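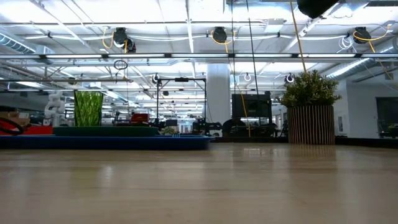

The white arm, the green vase and all those cable reels, seen from the table end.

29 November 2025

Went in on a Saturday, which I swore in June I'd stop doing, but the building is so lovely and quiet and I wanted to get the new rules sheet finished before Monday. We've been at Jendadau long enough now that everyone has their own private version of the rules (mine included!) and they don't match.

So I made a big pot of tea and started with speed. Ours says 25 per cent for any new motion, first run, no exceptions, and I've kept that. What I've changed is who gets to lift it. It used to be whoever wrote the program. Now it's 2 people, both having watched a full run, both signing the sheet. I can already hear the groaning.

Then cables. I do like having the power come down from the ceiling – the reels are the best thing we ever put in – but the old sheet had one line on it, "keep cables tidy", and what does that even mean? The new one says nothing hanging may come inside the reach of an arm at full stretch, and you check with the arm powered down and a tape measure, before you start and again after anyone moves a stand. There's a black cable looping over by the left-hand bench that I want a proper clip on. I've put it on Monday's list.

Floor marking took me the rest of the morning. I've gone for 600 millimetres clear beyond full reach, on every side people can walk. It's our own house figure and I wrote that next to it in capitals, so it doesn't get quoted back at me as the law. The risk assessment still decides, and if it says more, it's more.

Had a long think about the plants and the vase. I love them, the place would be so grim without a bit of green, so I wrote "decorative items outside the marked area unless they are part of the task" and left it there.

Still not happy with the bit about stop buttons. Weekly test, fine, but the Clakuline form wants it logged per arm and the Flokance one per bench, and I'm not filling in both. Will ask on Monday. Walked home past Conceição and got a custard tart, 15 minutes in the queue, worth every one.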